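I got to the Alilero building a little after nine on Friday, still holding my coffee, and there were already students on the floor hunting for a dropped hex screw. So I knew I'd come to the right open day!

Alilero is the student robotics club at Killen, the technical college up the hill in Cluvville. The club opens its workshop to visitors every March, and I've been meaning to go since I moved here. It has 24 members this year, 19 of them in their first robotics project, and they split into small teams that each take on one household job. One team does laundry, one does a watering can (bring a raincoat), and the one I ended up spending most of the morning with does toast.

Toast sounds easy. It's a wonderful problem! Sliced bread is soft, it sticks to its neighbors, and it squashes if you look at it wrong. Ming-te Lo, a second-year who runs the toast team, told me they spent the first weeks of the semester just learning how many ways a slice can bend.
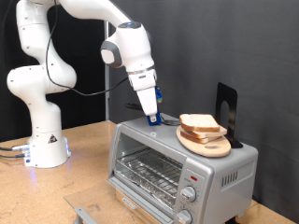
*The toast team's station, with the oven door down and the bread up top.*

The bread waits on a cutting board on top of the toaster oven, with a black bookend standing behind it. I love that bookend. Half the parts at Alilero come from a catalog and the other half come from somebody's desk, and the students are equally proud of both.

The task is written on a whiteboard in one line: "Bread to rack, door shut." Under it is a much longer list of everything that can go wrong, in several people's handwriting. My favorite entry was "took the board too."

Natsumi Shibata, who works on the tool side, walked me through the question they argue about most: do you pinch a slice or get under it? Pinching leaves dents. Getting under it means finding a gap between two slices that are doing their best to be one slice. The team has gone for a thin tool, a bit like a spatula, held in the gripper's fingers. It has to go in nearly flat -- too steep and it digs into the bread, too shallow and it skates over the top. She had me try it by hand with a kitchen turner and one eye closed. I tore my slice in half and she very kindly said that was normal.

What I liked best was watching the team work between attempts. They talk quietly, change one thing, write it down, and go again. The rule is 30 attempts before anyone is allowed to call an idea bad, and Ming-te is strict about it -- he sent a first-year back to the bench for quitting early while I was standing there.

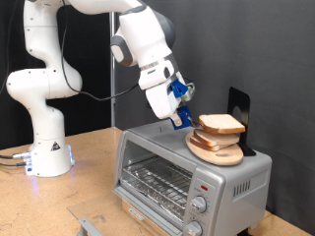
## Around the rest of the workshop

I nearly missed the Horobets corner, which would have been a shame. Horobets is the club's home-built controller, named after a street where the founders used to share an apartment, and a pair of students were happily explaining its wiring to a boy of maybe ten who had better questions than I did. He wanted to know what the arm does if the power goes out. (The brakes lock, and then everyone groans.)

The watering can team had a good morning and a wet floor. The laundry team was stuck on socks.

By the time I got back to the toast table there was a fresh crowd, and Natsumi was talking about grippers again. The team compares notes on metal fingers and softer blue ones, and people have strong feelings about both. I picked metal and was booed.

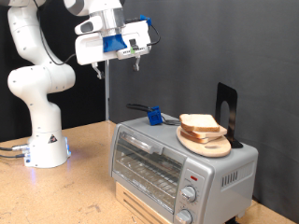 Can visitors join in if they've never written any code?

Newcomers start on setup and note-taking, and the club teaches the programming from scratch in its evening sessions. You need to be enrolled at Killen to become a member, but the open day is for everyone and costs nothing.

A few practical bits if you're thinking of going next time. Parking at the college is 2 dollars, and the machine wants coins. Go early, when the teams still have time to chat. Closed shoes are a must, and they'll lend you safety glasses at the door. The bake sale in the hallway sold out of lemon bars before noon, and I'm still a bit sore about it.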